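Home | Products | News | Contact

PRESS RELEASE
Dalville, 19 July 2026

Dronmont opens water-saving refit program for small rental bathrooms

Dronmont will begin refitting bathrooms in 49 rental buildings in Dalville this summer. The program covers 2273 units. Each unit receives a dual-flush valve, a flow limiter at the basin and a new shutoff under the tank.

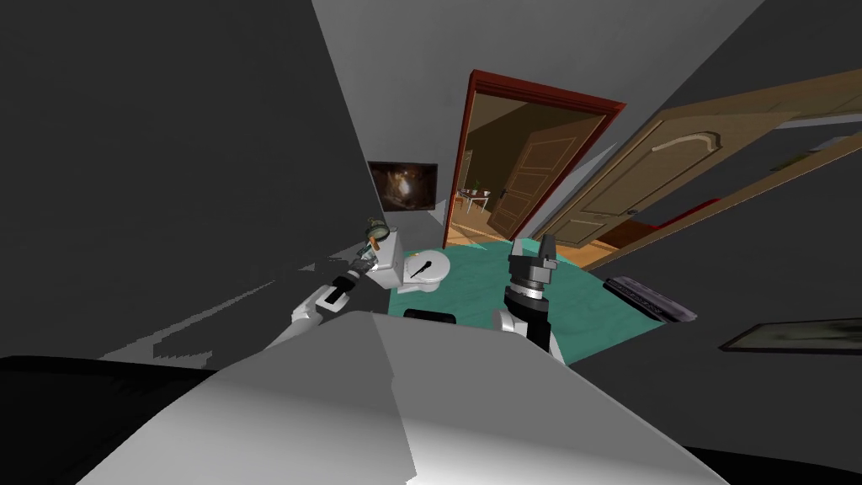
Scope of work

Work is scheduled by riser. Water to each riser is shut off for no more than 40 minutes. Tenants receive written notice before the shutoff and do not need to be home if the building manager holds a key.

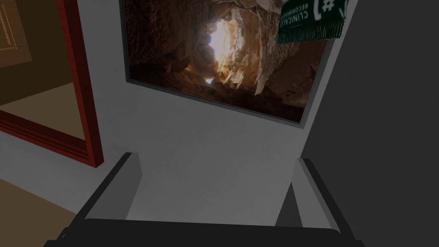

Valves and limiters are supplied by Stiltetti under a single contract. Installers test each shutoff at line pressure before closing the work order. Wall finishes are not part of the contract, and anything hung on a wall, such as a framed picture, stays in place unless it blocks an access panel. Damaged tile is logged and repaired separately. 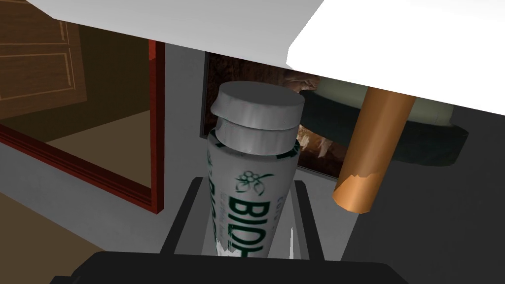 According to Assunção, the first 19 buildings should be finished before the heating season, and the remaining schedule depends on valve deliveries. Meter readings will be published by building after each riser is complete.

Related releases
- Basin flow limiters: revised install sheet
- Dalville riser map updated
- Stiltetti supply contract signed

Contact: Dronmont Press Office, Dalville | © 2026 Dronmont | Back to top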